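Laundry belongs near the bed

I have a strong opinion about where washing machines should go, and I've had it long enough that my friends steer dinner conversation away from plumbing. Put the laundry where the clothes come off. That means the bedroom, or a closet that opens onto it.

Think about the trip your socks make. They come off by the bed, they sit in a hamper for a week, and then you haul them down a flight of stairs (two, in my last place in Drurnley) to a room that smells like paint cans. Then you haul them back up, fold them on the bed, and put them in a dresser three feet from where they started. Who designed this? Well, I know who -- people who worried about floods and noise, and fifty years ago they had a point. Machines walked across the floor in those days. My grandmother's used to bang so hard in the spin cycle that the dog left the house.

Modern machines are a different animal, and I wish builders would notice. When I toured new houses in Tikbridge last May, the laundry was in the basement or off the garage in every one of them. One had a "mudroom suite" with a bench, cubbies and a sink big enough to bathe a calf, and it was as far from the bedrooms as you could get without going outdoors. The agent was very proud of it. I asked how you'd get a fitted sheet from the back bedroom to the dryer and she laughed, and I don't think she was laughing with me.

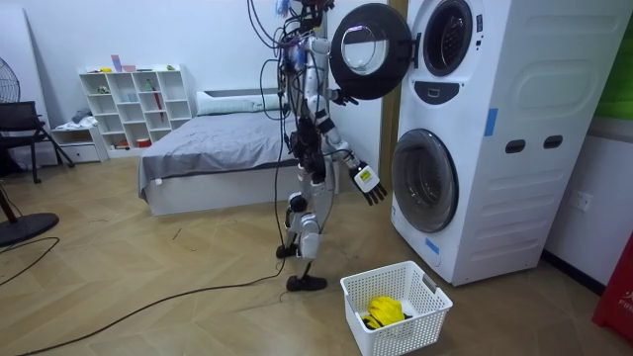
A stacked washer-dryer in a bedroom, with herringbone underfoot.

My friend Thư Ninh moved hers upstairs after her second kid and says she'd sooner give up the dishwasher than go back. She runs a small load every evening around bath time, and it's in the drawers by 9:30. No mountain on the couch, no Sunday lost to towels. What changed for her wasn't the amount of laundry, which with two boys is ridiculous. She just stopped having to plan it like a camping trip.

Now the objections, and I've heard them all, mostly from Pascal Joly, who put in my kitchen and disapproves of nearly everything else I've wanted. Water first. Yes, a leak upstairs is worse than a leak on a concrete slab, no argument there. So you put a pan under the machine, you run a drain from the pan, and you buy decent hoses and replace them before they get old. Pascal charged me $214 for the pan and the shutoff valve, grumbling all the way, and it's the best money I spent on that whole remodel. The entire job came to $1534, including patching the wall, and not including the machines.

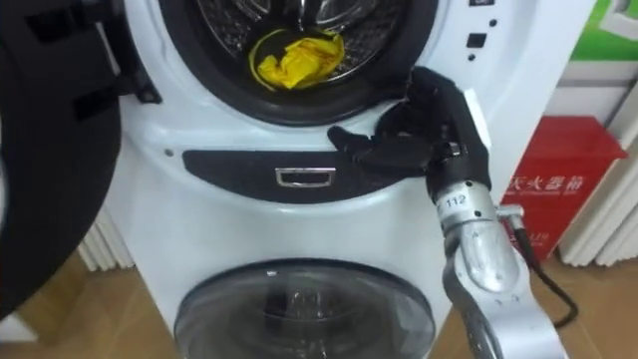

Noise is the one I take more seriously, being a light sleeper. My answer is don't run it while you're asleep! I know the power company would love for us all to do our wash at two in the morning, and there are some savings in it if your plan works that way, but I like my sleep better than I like a few dollars a month. Run it while you're making dinner. Shut the closet door if you've got one.

And then there's looks. People will put a television the size of a barn door across from the bed, and a treadmill with pants hanging off it, and then tell me a washer would spoil the mood. I grant you it isn't romantic. Neither is standing in a cold basement in a bathrobe hunting for the other half of a pair of pajamas.

I will give up some ground on small bedrooms. If you have to climb over the foot of the bed to reach the dryer, put it in the hall, or in the bathroom if there's space and a proper fan. The hall is a fine place. Anywhere on the same floor as the dresser gets you most of the way there, and I'd take a hall closet over the prettiest laundry room in Tikbridge.

So if you're building, or even just tearing out a bathroom, ask your plumber what it would take to run the lines while the walls are open. Ask before the drywall goes up. Pascal says hello, and he says to buy the good hoses.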